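Castham tables, one at a time

Kartini Gunawan is running late and says so before I get my coat off. There's a tabletop on trestles, another against the wall, sandpaper everywhere. July is her busy month. "Everyone wants to eat outside and then they look at their indoor table and hate it," she says.

She strips and repaints furniture from a rented unit behind Dritevden Road. Mostly tables. Started 7 years ago with her mother's, which she ruined. "Too much white. Looked like a fridge."

So how do you get it pale without losing the wood? Thin coats, she says. Thin the paint, brush it on, wipe it back. Always along the grain. "If you go across you see it forever. I can still see mine." She does 2 coats most times, then stops, even when the customer is asking for a third.

Her phone goes. Tamayo, the cafe, 20 tops to do before they reopen. She lets it ring.

What about coffee rings, kids, hot pans? She shrugs. "Use a mat. It's a table." A matte finish hides more than people think, she says, and shiny ones show every crumb. She charges $70 for a small top and knows its too low.

Gilang Raju, who shares the unit and builds chairs, thinks she should leave more tan in. She says he thinks that about everything. They have this argument most mornings - it sounded friendly enough to me. 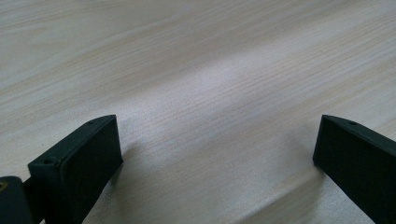
Pale whitewashed finish with the grain still showing, warm tan streaks next to cooler gray.

I ask which part she likes best. "The wiping back," she says, already looking for a rag. "You put it on and it's awful, just chalk. Then the lines come up." The phone again. This time she takes it.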